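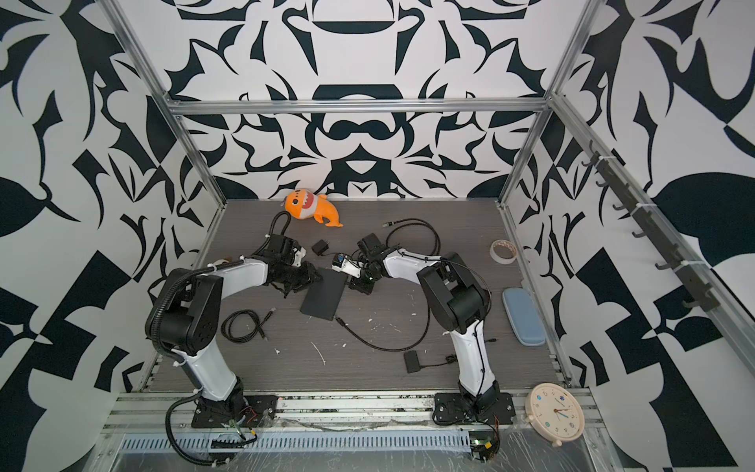

## Leave the crumbs until the end

My neighbor Enikő Sipos wipes her table before she tidies it. I think this is the wrong order, and I want to defend the other one.

When a surface has crumbs and also things on it, the hand wants to take the cloth first. But the cloth goes in circles around each object, and under the object the dirt stays. Then you lift the object, and you must wipe again. I did this for many years in a small apartment on Juhász street, with a dark wood table where every white crumb is visible from the door.
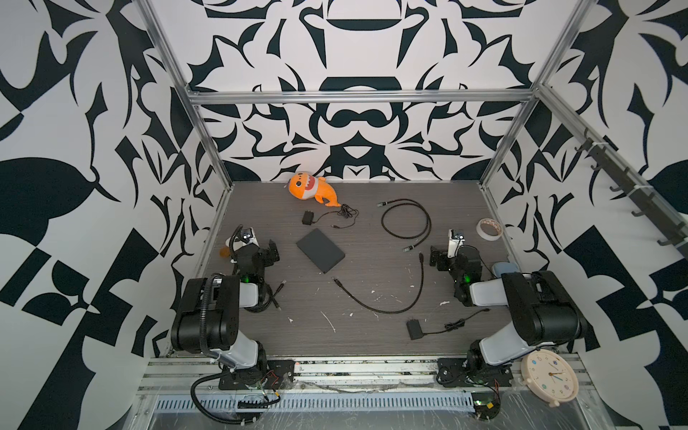 Should a toy be put away before the useful things? I would say it should go first, as a soft toy collects crumbs and carries them to the shelf if it waits.

After the toy come the flat things. They are easy to forget, because a flat black object on a dark surface looks like part of the table. Last in the order is the cloth, one time, from the back to the front.

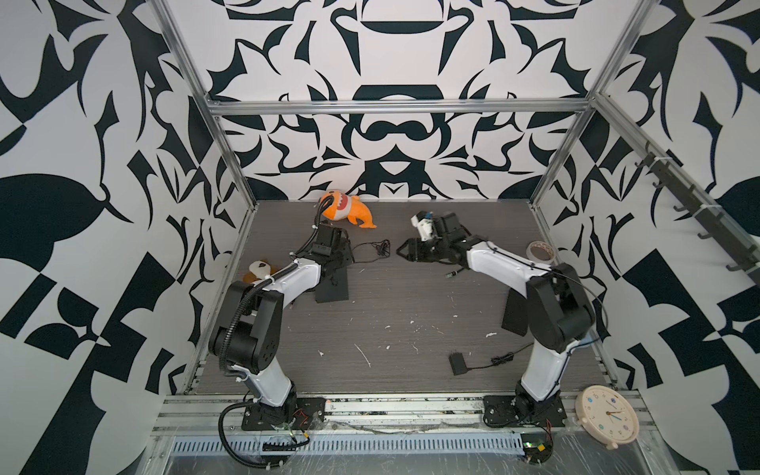

Enikő answers me that her way feels better, and that a clean corner gives her courage for the rest. I understand this. In July I tried her method for one evening, and I was wiping until 10.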